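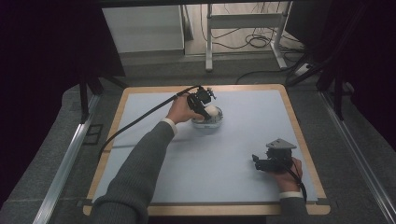 Left hand-held gripper working at an object in a bowl, second gripper parked low on the right.

Recording rules for hand-held gripper work

These rules apply to all tabletop tasks recorded at the Flurside site under the Drenix work standard. Read them before your first shift and keep a copy at the station.

Before recording

1. Clear the board. Only the items named on the task card stay on it.
2. Route each gripper cable away from the work area. A cable may cross the board or hang over the table border, but it must not touch the container or pass under a gripper.
3. Wear plain sleeves that end at the wrist. Push back any cuff that reaches the handle.
4. Open and close each gripper 5 times. If the jaws stick, tag the unit and take another.

During the task

5. Start with both grippers on or just above the board.
6. Lower the working gripper straight down onto the object. Close until the fingertips hold it, then stop squeezing. Smooth, rounded objects slip when the grip is too high, so aim for the widest part.
7. Keep the idle gripper at least 2 inches from the container, jaws empty. Do not use it to steady the bowl unless the task card says so.
8. Pause for 2 seconds after each release.
9. If an object is dropped, let it come to rest, finish the motion and mark the take as failed. Do not reach in with bare fingers.

After recording

10. Log the take in Sowah with the task code and the result. Failed takes are kept.
11. Wipe the fingertips and set both grippers down with the jaws open.

Review

Fladico checks each batch against rules 2, 6 and 7. The last batch held 1,233 takes. Most rejections came under rule 2, usually a cable that slid toward the container partway through. Rejected takes go back to the station queue under the same task code.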